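Thread on the Letonden groundwater export question, which goes on the ballot as Measure R. I read the full text, the county counsel's analysis and the hydrology appendix so that you can skip to the pages that matter. Long. Mute if you need to.

1/ What it does. Measure R bars new permits for moving pumped groundwater out of the Letonden basin. Existing permits stay in force until they expire. There are 3 of those. The measure can't cancel them, and neither side should be telling you it does.

2/ What counts as "export." Section 2(b): any conveyance across the basin boundary by pipe, canal or truck. Bottled water is included if the source well is inside the line. Produce grown with the water is not included. A mailer I got last week says farmers would need a permit to ship melons. Section 2(d) says the opposite in one sentence.

3/ Household wells. Exempt. So are stock tanks, fire suppression and emergency hauling under a county declaration. Section 4, all of it, half a page.

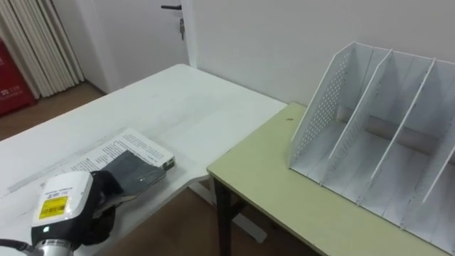 4/ The boundary is the state-drawn basin line, not the county line. If you live north of the Istar grade you can vote on this, but your well is in a different basin and the measure doesn't touch it. I've had that question more than any other.

5/ Who is pumping. The largest applicant is Momard, which wants a wellfield of 27 wells on the old Ozoliņš ranch. The application is on file at the planning counter. Ask for the binder with the appendices, because the summary leaves out the drawdown tables.

6/ Drawdown. Appendix C models a drop of over 400 feet at the center of the wellfield by the end of the permit term. The applicant's summary gives the average across the whole basin, a much smaller number. Both figures come out of the same model run. Which one matters to you depends on where your well is.

7/ The model assumes average recharge every year. There is no dry-year run. Karlijn Verhoeven asked for one at the September hearing and was told it was outside the scope of the study. Her comment letter is in the record after the agency letters.

8/ Cost to the county. Counsel's analysis lists two items: staff time for enforcement, and possible legal defense. It puts no dollar amount on the second. The TV ad's figure for lawsuits has no source that I can find. If you have one, send the page number and I'll post it here.

9/ Jobs. The application lists construction crews for the build phase and a small permanent staff. The "hundreds of local jobs" line counts the construction phase only, and nothing in the application requires local hiring. 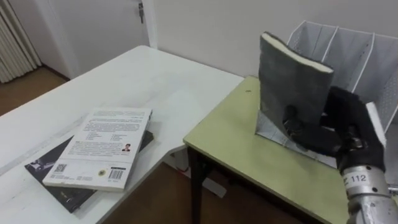
Photo: contributed

10/ Fair point for the No side: the measure has no variance process. If a neighboring town's supply failed and the emergency declaration lapsed, the supervisors couldn't approve a transfer on their own. It would take another vote. I'd have written that section differently. I'm still voting yes.

11/ Another fair point: the reporting rule in section 6 asks permit holders for quarterly meter readings but sets no penalty for filing late. That can be fixed by ordinance.

12/ Canvassing. We have walked 92 precinct blocks so far, mostly on the east side. The gap is the mobile home parks past the rail yard, where most people are on shared wells and have had nothing from us except a door hanger.

13/ If you can take a shift, reply with your cross streets. Evenings from 5:30 work best. You get a walk list, a map with the basin line on it and a copy of section 4. Please read section 4 before you go out. It answers most of what people ask at the door.

14/ Correction to post 2: the melon mailer cites section 2(c), and the exemption is in 2(d). The mailer stops quoting right before it.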